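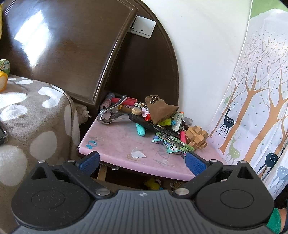
Unit 3 — Small surfaces that collect things
Handout, Household Organizing short course. Bring it back next session, we use the worksheet again.

What counts as a small surface
Kids' tables, nightstands, stools, windowsills, the top of a shoe rack. Anything low and close to a bed or a door. Stuff lands there on the way to somewhere else and stays.

Typical mix on a child's play table next to a bed:
- toys, whole
- pieces of toys, whole toy missing
- soft pouches and bags, contents unknown
- straps, headbands, goggles, anything with a loop
- rolled things
- scraps of paper

Note how it usually goes to the back and one side. Front stays clearer, that's where the child sits or leans. So the back is the oldest layer. Start there, not at the front.

Order of work
1. Paper first. Torn scraps go in the trash unless there is writing on them. Quick win, takes a minute.
2. Tallest pile next. Lift it whole, put it on the bed on a towel. Don't sort in the air.
3. Open every pouch. People skip this. A pouch put away full is still clutter, only now with a lid on.
4. Loops and straps together in one shallow tray. They tangle in deep bins.
5. Small loose pieces — one bowl, no sorting yet. Sort at the end when you know what sets they belong to.
6. Wipe down.

Time limit 53 minutes for the whole table including the wipe. If you run over you are sorting too fine. Most over-runs in the June group came from step 5.

The keep / move / ask split
Keep = used at this table this week.
Move = belongs in another room. Goes in the hall basket, carry it once, at the end. No walking back and forth!
Ask = belongs to somebody who isn't here. Never throw out a child's loose piece without asking. A bit of yellow plastic can be the most important thing in the house.

Limit on Keep: what fits along the back edge in one row, one layer. If it needs stacking, something moves.

Surfaces: cleaning notes
Printed kids' tables are mostly a picture under or on a thin coating. Coating wears at the front edge and the corners first. Once it starts to peel:
- no scouring pads, no scraping
- damp cloth, drop of dish soap, wipe dry
- sticky spots: warm cloth held on for a minute, then wipe, repeat
- peeled patch, leave it alone. Picking at the edge makes it bigger
- faded print will not come back, don't try

Rims — go round with a cloth over one finger, most of the grime sits where the rim meets the flat part. Everybody forgets underneath.

Near the bed
Check the gap between table and bed before you start and again after. Small things roll. If the blanket hangs over the side fold it up on the matress first or it will drag pieces off. Curtains same, tie back.

Containers
Tested in class: Skilta shallow tray, Druklow lidded box (the medium). Tray better for ages under six, they can see in. Druklow box stacks but the lid ends up on the floor. The Ziron bags are fine for sets with many parts, label them on the outside. Don't buy anything until after the sort, empty shoe boxes will do for the exercise.

Numbers from the Tsai reading (pages in your packet)
One household, one year log. 1596 items picked up off low surfaces, over 1000 of them put back on a low surface the same day. Discuss: what would have to change so they go somewhere else? Location of the bin? Height? Who does the putting back?

Exercise for next time
Pick one small surface at home. Not the kitchen table, too big.
Write down what is on it before you touch anything. Then sort, then list again.
Note start and finish time.
Live with it three days, list a third time. Same things back, or diffrent ones?
Bring all three lists. Rough is fine, handwriting is fine.

Next unit: beds and what goes under them. Read the packet section on flat boxes before class.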